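Search reviews Enter keyword Go

Graveck hand-held gripper, reviewed after a month of laundry and toys

Saturday, September 12, 2020

I bought the Graveck in early August to replace a Vudell that had worn out at the trigger pivot. Both are hand-held grippers for recording manipulation tasks: you squeeze the handle, the fingers close, and a wide camera on top records what the fingers are doing. I use the recordings to train a small arm at home. I paid full price for both tools, and I have no connection to either company.

What you get

The box holds the gripper body, the camera mount, a cable, two sets of finger pads, a hex key, and a printed sheet with the finger calibration steps. The camera is sold separately. Mine came off the old Vudell and fit the mount without an adapter, though I had to turn the locking ring further than the sheet says before it stopped moving.

Assembly took 30 minutes. Most of that was the calibration, where you close the fingers on a flat gauge and save the reading, then open them fully and save again. The software refused the open reading twice. The third time I held the handle flat on the table and it went through. I have had to repeat this once since then, after changing the pads.

Weight and handle

The ribbed handle is better than the smooth one on the Vudell. My grip doesn't slide when I turn the tool sideways to reach under something. The tool is heavier at the front, and after a long session I feel it in my wrist first and then in the forearm. I now stop for a break every 8 clips. With the Vudell I could go longer.

The trigger pull is even from start to finish. There is a small amount of play at the beginning, before the fingers start to move. It doesn't affect the recording, since finger width is read at the linkage and not at the trigger, but you notice it when you are trying to make a very small adjustment. The Vudell had no play when it was new and a lot of it by the end.

Fingers and pads

The fingers close parallel, driven by a riveted linkage. I was doubtful about rivets, because screws can be tightened and rivets can't. So far there is no looseness in any of the joints. I would still like to know what Graveck charges for a replacement linkage, and I have written to ask. No answer yet.

The pads are the best part of the tool. The ones supplied on the Vudell were hard and shiny and let go of anything thin. These give a little when they close, and they hold knit fabric well. I tried socks, dish towels, a cotton tablecloth, plastic toy figures, paperback books, and a set of measuring spoons. Fabric was the easiest. The spoons were the hardest, because a thin round handle tends to roll between the pads unless you catch it near the middle.

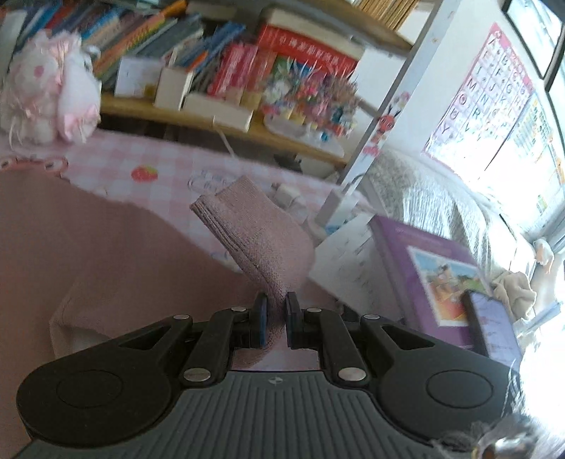
The Graveck holding a folded pink sock over the checkered tablecloth, seen by its own camera.

Socks are my standard test. I record the same job with every gripper I try: pick up a folded sock, carry it across the table, put it down, and let go cleanly. Letting go is where cheap pads fail, because the knit catches on a rough edge and the sock comes back up with the fingers. Over 183 sock clips with the Graveck I threw out very few for that reason, and most of those were from the first evening, when I was opening the fingers too slowly.

Larger pieces of cloth need more planning. The fingers don't open very wide, so you have to find an edge or pinch up a fold. If you press straight down on a flat sheet you will only push it around. This was also true of the Vudell and of the Salameh I borrowed last year, and I don't count it against this one.

Books are possible if they are thin. A hardcover lying flat has to be pushed to the edge of the table first so one finger can get underneath.

What the camera sees

The mount sets the camera back and above the fingers, looking forward. Both fingertips stay in view the whole time, which matters more to me than anything else on this list. On the Salameh, the left finger disappeared whenever the gripper was fully open, and the clips were harder to use.

The trade-off is that a good part of the lower picture is taken up by the gripper itself. The housing and the handle are always there. Graveck's sheet suggests masking them before training. I tried it with and without the mask and saw no difference on the sock task, but my set is small.

With a wide lens you record the room as well as the job, shelves and wall and all. Windows are a problem. If one is off to the side, you get glare in the corner and the exposure shifts as you turn. I now close the curtain, or sit so the window is behind me. A shade on the mount would help. The Treltstead has a small one, and it is the only thing I would take from that tool.

Software

The recording program is plain and does what it says. You press a button to start a clip and press it again to stop. Files are named by date and number. There is no way to add a label while recording, so I keep a paper list beside me and type the labels in later. Deleting a bad clip takes three menus. I would like a single button for it.

It crashed once in the month I have had it, while copying files to an outside drive. No clips were lost. The finger width readings lined up with the video in every clip I checked. On the Vudell they drifted apart in anything longer than a minute, and I had to fix them by hand.

Compared with the others

Vudell: lighter, smooth handle, poor pads, drifting readings. Fine for short clips of rigid objects. Mine lasted a little over a year.

Salameh: the widest opening of the four and the strongest grip, but one finger goes out of view and the trigger is stiff. I would pick it for boxes and bottles.

Treltstead: well built, good window shade, very slow to calibrate. It wants a new calibration every time you switch it on. I sent mine back.

Graveck: good pads, reliable readings, clear view of both fingers, heavy at the front.

Price

I paid 400 dollars, without the camera. That is more than the Vudell and less than the Treltstead. Spare pads come in pairs and are easy to swap with the hex key, though the screws are very small and I have already dropped one into the carpet. The first pair is still usable. I changed them only to see whether the second set was the same, and it was.

Who it suits

If you mainly record soft things such as clothes, towels, and bedding, I would buy this over the other three. If you mainly record large rigid objects, look at the Salameh first. Anyone with small hands should try to hold one before ordering, as the trigger sits far forward and can't be adjusted.

I am keeping mine. Next I want to try it on zippers and buttons, which the Vudell couldn't manage at all, and I will add the results to this page along with the price of the linkage if Graveck writes back.

Contact | Copyright 2020, all rights reserved | Back to top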